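From: Duygu Tuncer
To: manditik-teleop list
Subject: Re: [manditik-teleop] Fruit episodes, right arm

Christos Giannakopoulos wrote:
> We dropped 19 of 200 episodes because the left arm drifts while the
> right one is carrying. Is the operator supposed to park it, or keep a
> hand on the leader? The Irnus notes say neither.

Keep a hand on the leader. If you let go, the leader sags and the follower goes with it. We hold the left gripper open over the table for the whole carry and log its joints as usual. Do not mask them out.

Two other settings that helped us in September:

Grip threshold down to 7 for soft fruit.
Operator pauses before release, then opens in one motion. Slow openings gave us double labels.

Sevim re-cut the old set with these rules and kept 296 episodes. The board and the tableware stay on the table in all of them.

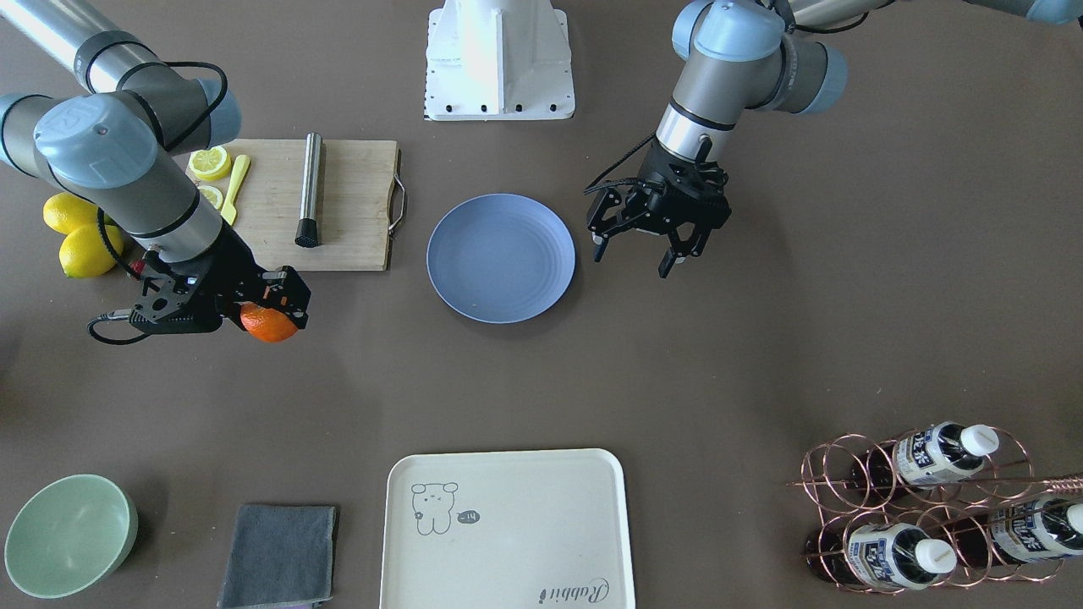 Reading time: 1 min

The orange is in the right gripper and the plate is still empty, so this belongs to the carry segment. Place the segment boundary at first finger contact, before the lift.

Muammer has the script for moving boundaries in bulk. Ask him for the branch with the cable fix.

Duygu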